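Emon Shared Workshop Forum > Projects > Automation
Thread: Bench arm, sorting through plastic bags

Mieke De Haan (project lead)
Posted 11/1/20
Members are informed that the bench arm has been returned to service following replacement of the wrist bracket. The arm now carries its small camera at the wrist, facing the gripper. The remaining task under the present plan is the handling of groceries that are still in their bags. Comments on the proposed method are invited before any further parts are ordered.

The proposal is as follows. The arm will approach the bag from above, stop short of contact, take one still, and select a grip point from that still alone. The Fluvico controller will remain in use. No second camera is planned.

Roos Dewulf
I must record an objection to the use of a single still. Plastic film reflects the bench lamp, and the software will treat a bright reflection as an edge. I raised the same point in June with regard to the jar lids. A second view from the side would be preferable, and we already own the Camen bracket that would hold it.

Mieke De Haan (project lead)
The objection is noted. A side view was considered and set aside, as the side post would obstruct the arm on its return to the tray. The lamp can be moved at no cost.

lamisi_laryea
I support Roos on the reflections but not on the second camera. Our labeled set stands at around 1,000 stills, and nearly all of them show bare objects on the bench. The software has had very little opportunity to learn what an object looks like behind film. I would recommend that we add bagged items to the set before altering any hardware.

Evelien Segers
May I ask how the bagged stills are to be labeled? I have been assigned a share of this work and would like one rule for everyone. The wrist view posted below is typical of the difficulty. I can mark two shapes with some confidence, but I would not sign my name to either of them as a particular fruit.

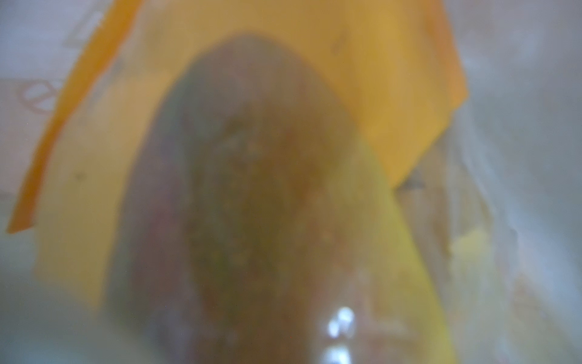 Wrist camera, view through the film. Dark speckled oval at center, yellow-green curve beside it, glare near the bottom.

Roos Dewulf
Thank you, Evelien. The glare lies directly over the lower part of the oval, where I would expect a grip point to be chosen. I consider that my objection stands.

lamisi_laryea
The outline of the oval can still be followed for a good part of its length. I would label it "fruit, uncertain" and keep the still in the set.

Mieke De Haan (project lead)
The following rule will apply until further notice. Where the kind of item cannot be confirmed, the labeler shall use the general class and add the word "uncertain". Glare shall be marked as a separate region. Roos is requested to try the lamp in 3 positions and to report the results in this thread. The question of the Camen bracket will remain open until that report is received.

Roos Dewulf
Accepted. I maintain that the side post could be shortened, and I will submit a drawing together with the lamp results.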